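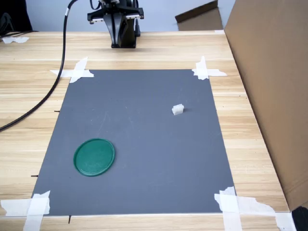
Words for the Departed: How Death Notices Changed in One Small Town

Student project report, Local and Family History module
Sternthorpe College

Why I chose this subject

My grandmother read the death notices before she read anything else in the paper, and she read them aloud, so I grew up knowing the names of a great many people I had never met. When our tutor asked us to choose a kind of everyday writing and follow it through time, I thought of her at the kitchen table with her tea going cold, and I knew what I wanted to do.

A death notice is a short thing, usually written in a hurry by somebody who is tired and sad, and often paid for by the line. Even so, it has to say who the person was, whom they leave behind and where the funeral will be held. I wanted to find out what families in Sternthorpe chose to put in and leave out, and whether those choices had changed between my great-grandparents' day and now.

Where the notices came from

I used two sources. The first was the bound volumes of the old weekly paper, kept in the upstairs room of the Ellis Library. The second was a set of scrapbooks from the Lavitz Chapel, into which somebody had pasted cuttings for many years with a good deal of glue and not much regard for dates. I loved the scrapbooks, I must admit, although they gave me more trouble than everything else put together.

Altogether I read 845 notices. That was far too many to study closely, so I kept only those that gave the person's age, named at least one relative and could be placed in a particular decade. This left me with 320, which I copied out by hand into a notebook and then typed up in the evenings. I started in March and was still typing well after the date I had promised myself I would stop!

I sorted the notices into 5 groups according to when they were printed: before the war, the years just after it, the sixties and seventies, the eighties and nineties, and everything since. The groups aren't equal in size. The earliest is the smallest and I have tried not to lean on it too heavily.
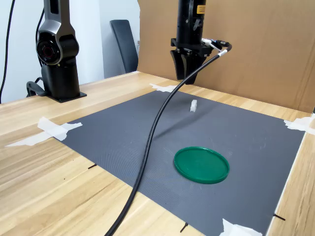 The typing turned out to be useful in its own right, as copying a thing out word by word makes you notice what your eye would otherwise slide over. I would never have spotted, for instance, how often the older notices say "of this parish" and how completely the phrase vanishes later on.

What the early notices say

The notices from before the war are brief and rather formal. A man is given his trade and his street. A married woman is very often given her husband's name and hardly anything else, so that I could read four lines about somebody and come away without knowing what she was called. I found this harder to read than I expected, and I went back several times to see whether I had missed a name. Mostly I hadn't.

Illness is mentioned quite freely, and so is the manner of bearing it. "After much suffering, patiently borne" comes up again and again, in almost the same words, and I suspect the newspaper office kept a few set phrases ready for families who didn't know how to begin. I couldn't prove it, because the office closed long ago and its papers seem to have gone with it.

Religion is nearly always present. People "fall asleep" or are "called home", and the plain word "died" is less common than I had supposed.

What the later notices say

In the sixties and seventies the families begin to speak more directly. Grandchildren appear by name, women get their own first names, and working life is described with some pride: so many years at the brickworks, or at the school kitchens, or on the buses. Hobbies creep in as well. Bowls and the allotment are the great favourites in Sternthorpe, with whist some way behind.

By the last group the notices have become much longer, and of the 320 there are 94 that mention a pet, a football team or a favourite holiday place. Nearly all of those belong to the two most recent groups. One lady was remembered for her trips to Okau, where she had gone every summer with her sister, and the family asked everyone to wear something bright in memory of her holiday dresses. I thought about her for days afterwards.

Requests about flowers have changed too. Early families simply thanked people for their wreaths. Later ones ask for family flowers only, with donations to a hospice or a lifeboat or the cats' home, and I found it a pleasant way of learning what a person had cared about. 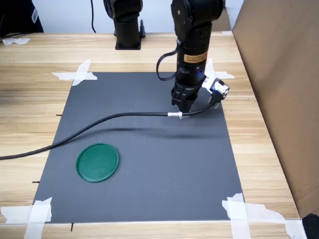

Nicknames deserve a paragraph to themselves. They are almost unknown in the first group and very common in the last, usually tucked into brackets after the proper name. A few families don't explain them at all, which I rather like – the people who needed to know already knew.

Difficulties

The biggest was cost. A family with little money might print two lines where a richer one printed twenty, and I have no way of telling a short notice that was short by choice from one that was short by necessity. The library's volumes also have gaps, including most of one winter that was damaged by damp.

I had planned to interview families about how they wrote their notices, but when it came to it I didn't feel able to knock on doors and ask. My tutor agreed that it could be left for a longer project. If I were doing this again I would begin by asking at the Lavitz Chapel, where the ladies at the Wednesday coffee morning told me more over one plate of shortbread than I had got from a fortnight of reading.

Thanks

I am grateful to the staff of the Ellis Library for carrying those very heavy volumes up and down for me, and to the chapel for lending the scrapbooks over the holidays. A typed copy of my notebook has been left at the library desk for anyone looking for a relative.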